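Workshop tips: small gears, small parts, and which of this work you can give to a machine

I repair small gearboxes for a living, mostly from kitchen mixers, window blinds and model trains, and in the evening I keep this page of tips. Many readers write to ask the same thing. They have seen a film of two robot arms that fold a towel or put a plug in a socket, and they want to know if they can soon stop doing the boring jobs at the bench and in the house. I am careful with this question. I will give the tips as always, and at each job I will write what I think about the machine.

Before you start

Put a mat on the table. A dark mat is best for steel and for white plastic, and a light mat is best for brass and for black screws. I bought mine from Verstraete, in dark blue, and after two years it has marks all over but it is still flat. Small parts do not roll so far on a mat, and you do not scratch the table.

Take everything away that you do not need for this job. Cups, phone, the other job you did not finish yesterday. I know it is the oldest advice in the world. For a machine it is even more important than for you, as you can recognise a spring under a piece of paper and the machine will probably push both of them to the floor.

Put the gears flat, with space between them. Two fingers of a grown man need more space than you think, and the fingers of a gripper need more again, because they must open before they go down. If two gears touch, you take one and the other jumps.

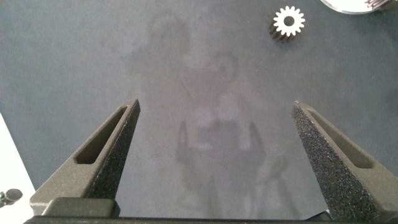 Can a machine pick up one small gear from the table and put it on its pin?

On a good day, and when somebody has prepared the table for it. Picking up is mostly solved for hard parts that do not bend and that lie alone. Putting the hole exactly over the pin is harder, and getting the teeth to go between the teeth of the next gear is the hardest of the three.

Putting gears on pins

Clean the pin first. One small drop of oil on a cloth, turn the cloth round the pin, then wipe again with a dry part. Look for a sharp edge on the top of the pin. If there is one, take it off with very fine paper, 4000 if you have it, and wet. Do not use a file.

Hold the gear by the outside, on the teeth, with thumb and first finger. Bring it down level. When you feel the pin in the hole, stop pushing and let the gear fall by its own weight. If it does not fall, it is not level. Lift it, do not press it. Most broken plastic gears that come to me were pressed by somebody in a hurry.

When the second gear must go in next to the first, turn the first one a little with the other hand while you lower the second. You will feel a small click. This is the moment I always explain badly in words, and I suppose it is also why it is difficult to teach to a machine. We do it with the skin of the fingers and hardly look.

A trick for old eyes: put the pins in a plate first and work on the plate, not inside the gearbox. A flat round plate with upright pins costs very little if a friend has a printer, and you can try the gears there and see if they run before you put them in the housing. I made one for the Baria mixer, which has three gears in a ring and a cover that hides all of them.
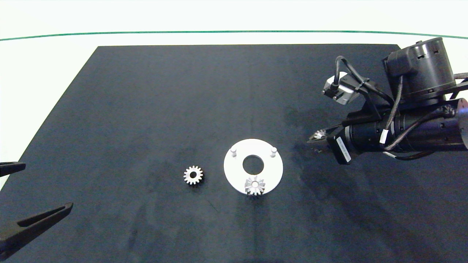 The plate must also stay where it is. If it slides, you need one hand to hold it and you have only one left for the gear. Put a thin piece of rubber under it, the kind that is sold for kitchen drawers, or two small pieces of double-sided tape. Tape holds better, but it leaves glue on the mat, and you must rub this off with a little cooking oil and then soap.

For those who think to buy two arms and try this at home: fix the plate really hard, with screws. You will notice when your plate has moved by a millimetre and you correct without thinking. A simple machine goes back to the place where the pin was before.

Sorting and counting

Sorting is the job I would give away first. In March I bought a box of mixed gears from a closed shop, 144 pieces by the label, steel and plastic together, all sizes. It took me two evenings. My method is this:

Take the plastic out first, by colour.
Then pull a magnet in a plastic bag over the rest. Steel stays on the bag. Turn the bag inside out and you have them.
Then size, by laying them on a paper with circles drawn on it.
Last, look at the hole. A gear of the right size with the wrong hole is of no use to you.

A camera could do the third step today, and quicker than me. The last step also, if the light comes straight from above and the part lies flat. Factories have done this for many years with machines that do only this. What is missing is the machine that sorts gears in the morning and buttons in the afternoon without a specialist coming to set it up again.

Keep the sorted parts in flat tins with a lid. I use Trulley tins, which go one on top of the other. Write on the side, never on the lid, as lids change places.

Cleaning gears

Old grease goes off with warm water, washing-up liquid and an old toothbrush, for plastic and for steel. Dry steel immediately, first with a cloth and then ten minutes on a warm radiator. Do not put plastic gears on the radiator. For grease that has become hard like wax, leave the part in the soapy water overnight (steel no, plastic yes).

Brushing between teeth is a job where I see no machine for the small workshop. An ultrasonic bath is a machine, of course, and a good one, but you must still put in the parts, take them out, and look at them one by one.
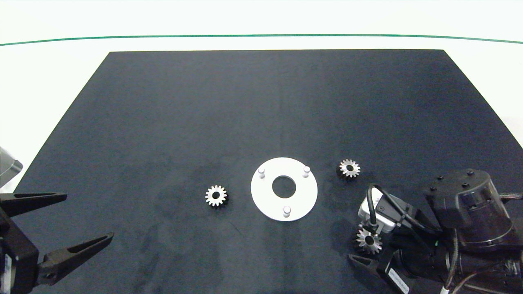
New grease: less than you want to use. A piece like a grain of rice for a gear the size of a coin. Put it on the teeth at one place, turn the gears by hand some full turns, and it will go round by itself. I like the white grease from Kundach for plastic, as it does not make the plastic swell. For steel any bearing grease is good.

And the house?

My wife reads this page too, and she says that gears are not interesting and when will it do the washing-up. My opinion, for what it is worth, job by job:

Vacuuming a floor – already done, if you pick up the socks first.
Cutting the grass – the same, with toys in place of socks.
Loading the dishwasher – I have seen it in films, slowly, and with plates that were all the same. With my pots I do not believe it yet.
Folding towels – possible, slow. Folding a fitted sheet, I cannot do it either.
Changing a fuse or a bulb – please do it yourself, it takes one minute.
Finding the small screw that fell – no. Turn off the big lamp, put a torch flat on the floor and look for the long shadow.

I think the workshop will come before the kitchen. In the workshop the parts are hard and always the same shape, and we can fix the table, the light and the plate. In the kitchen everything is wet or soft, and the cat walks through it. But I also thought that the phone with a camera was a stupid idea, so do not plan your life after me.

One last tip that I forgot above. Before you take any gearbox apart, put a small line with a marker over two teeth that meet, one line across both gears. When you put them back, the lines must meet again. It helps you, and for the boxes where timing is important, like the blind motors, it saves you to open it a second time. Use a paint marker on steel, the normal one goes away with the grease.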